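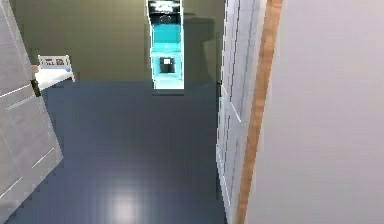
Agent stops at the bedroom doorway and won't go through (class project)

Posted by Prapai Ongart

Hi all! I'm in an intro robotics class and our team project is a navigation task in a simulated apartment. The agent starts out in the hallway and has to get to the arcade machine on the far wall of the bedroom. Both doors are open, it's a straight shot, and there's nothing on the floor in between. A person would just walk in.

Ours doesn't. It drives up nicely, gets to the doorway and then sits there wiggling left and right until the clock runs out. We get 200 steps per run and it burns most of them wiggling. Out of 100 test runs it made it inside 24 times — and I couldn't tell you what was different about those.

We're using only the camera view plus a depth map, no lidar. The planner is the stock one that came with the class kit (it's called Arula, if anybody has used it). My teammate thinks the shiny floor is messing with things. I think it's the doors. We demo on Saturday and I'd love to be right, but I'd love a working robot more. Any ideas?

Isamu Shimada

I'm with you on the doors. Look at how close that gray wall is on the right — your agent is coming in hugging that side, so the safety margin around the wall and the door frame probably eats up a big chunk of the opening. Then the open door on the left eats some more, and the planner decides there's no gap left.

Try this before anything else: draw your obstacle map on screen with the margin turned on and park the agent right at that spot. If the opening is closed up on the map, shrink the margin a little at a time until it opens. Also add a waypoint in the hallway, lined up with the middle of the doorway, so it goes in square. We did both for our club's Brodevham entry last year and the wiggling stopped the same evening.

As for the floor, that bright patch could matter if your depth is estimated from the color image. If the simulator hands you true depth, I'd leave it alone.

anixfan236

had the same thing, restarted the sim and it was fine. maybe try a different seed?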